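Third week of our student folding project at Drunari and we finally have enough recordings to train on. Short thread on where we are.

The task is shirts. One person wears the chest camera and folds, another logs the start and end of each try. Shirley Dobson wrote the logging sheet and it has saved us a lot of arguing.

We have 133 folds so far. 23 of those had to go because the hands were out of view for too long. Mostly mine.

Callum Entwistle trained a first model on Friday. It finds the hem fine on a flat shirt. Sleeves are bad — it keeps reading a curled sleeve as part of the body.

Trevor Rudd asked why we don't just iron everything first. We talked about it. The demo in October will use shirts straight out of a bag, so no.

Next up: Barnabás Barta is relabeling the collars by hand. There are over 30 clips where two of us marked different points. If you took part and remember which rule you used, message him.

Collars are the part we score first, before sleeves or edges. The label goes on the rib, at the side nearest the table edge. On a folded shirt like the red one on the blue cloth, the collar stands up a little and leaves a small open loop, so mark the ribbing and leave the shadow inside it alone.

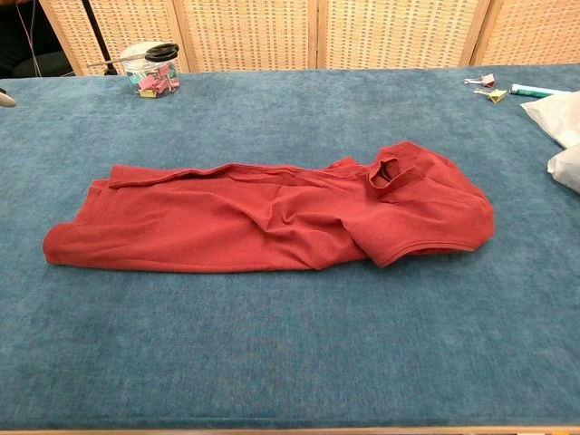
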